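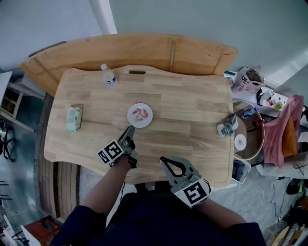
## Une pince qui apprend aux robots à mettre la table

Tu sais attraper une fraise sans l'écraser. Tes doigts ont appris ça quand tu étais bébé, à force d'essayer (et d'en écraser pas mal !). Un robot, lui, part de zéro. Il faut lui montrer le geste, encore et encore, et c'est à ça que sert le kit Raller.

Dans la boîte, il y a deux pinces à tenir à la main, une pour la gauche et une pour la droite, et un livret de 12 exercices. Pas de robot ! C'est toi qui fais le robot : tu glisses ta main dans la poignée, tu serres, les doigts de la pince se referment. Pendant ce temps, le kit enregistre tes mouvements – tous, même les ratés. 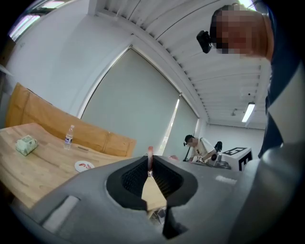 Pour bien apprendre, un robot a besoin de voir presque comme toi, mais au ras des doigts. Une caméra placée sur la pince filme donc tout ce qui se trouve devant elle, avec une image très arrondie, comme dans une boule de verre. Le bout rouge du doigt se dresse en plein milieu, et la petite assiette blanche, la bouteille d'eau, même le plafond tiennent dans la même vue. Pratique pour savoir où on est dans la pièce !

Et les drôles de carrés noirs et blancs collés sur les pinces ? Ce sont des repères. L'ordinateur les reconnaît très vite et devine dans quel sens la pince est tournée.

À l'atelier de Stistanville, Andor Juhász a déjà rangé 1207 gestes dans sa collection. Son exercice préféré, c'est le numéro 9 : attraper un aliment mou, tout doucement, sans faire bouger l'assiette.

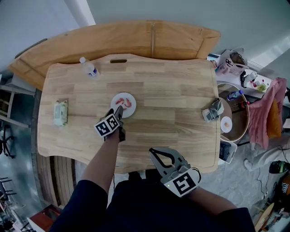

Il conseille de commencer lentement, puis de changer un détail à chaque essai : l'assiette un peu plus loin, l'autre main, un aliment plus petit. Comme ça, le robot n'apprend pas tout par cœur, il s'habitue aux surprises.

Le kit est prévu pour être utilisé avec un adulte. Un petit défaut quand même : au bout d'un moment, les pinces pèsent dans les bras, alors fais des pauses !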